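February
By the Uston School Supply Desk

Search the catalog Search Clear

Classroom Voting Booth Kit, Tabletop (Kakura 52)

I get more calls on this kit than on anything else we carry, and they all come right before student council elections. So let me tell you what I tell the people on the phone.

The Kakura 52 is a folding privacy screen plus a locking ballot box. The screen is corrugated plastic, white, and stands on any regular school table. It folds flat and goes behind a filing cabinet. Each box holds 600 half-sheet ballots, and I know that's true because our own district ran a middle school election through one and I got to help empty it. My back remembers.

You get one box, one screen, two keys and a pad of blank ballots. Pencils are on you. Please buy the short ones, the long ones walk away by second period!

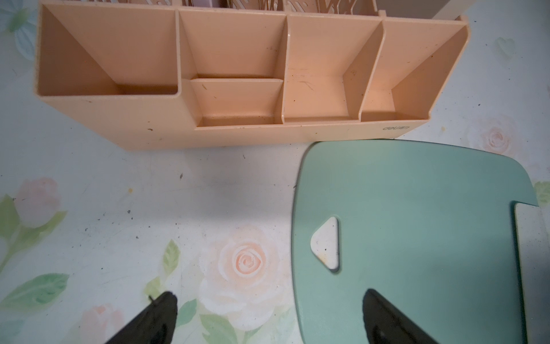 Setting it up

Open the screen first, then slide the box into the slot at the base. It clicks. If it doesn't click, the left flap is folded backward — I do this every single time. Give each school at least one screen for every 90 voters if you're doing it all over one lunch, or you'll have a line down to the gym.

The keys are numbered. Write the number down somewhere that isn't the box. Replacement keys come from Zeleke and ship separately, so a Friday order won't help you with a Monday election.

What fits with it

Rusel ballot pads fit the slot fine, and so does plain copy paper cut in half. Card stock jams. The older Kakura 351 box also fits this screen, but its lid is hinged on the other side, so leave yourself room to open it.

We also lend a set to any school board candidate forum in the county that wants to run a straw poll. Ask early, it books up.

Comments

mrs_b_room12
We used two of these for 5th grade and the kids took it so seriously. One of them asked for a recount.

hallwaymonitor
Does the screen come in any color besides white? Ours is covered in pencil already.

Uston Desk
Just white, sorry. A damp sponge gets pencil off pretty well. Pen, no.

pta_westside
Lost both keys. Ordering from Zeleke now. Wish I'd read this page first.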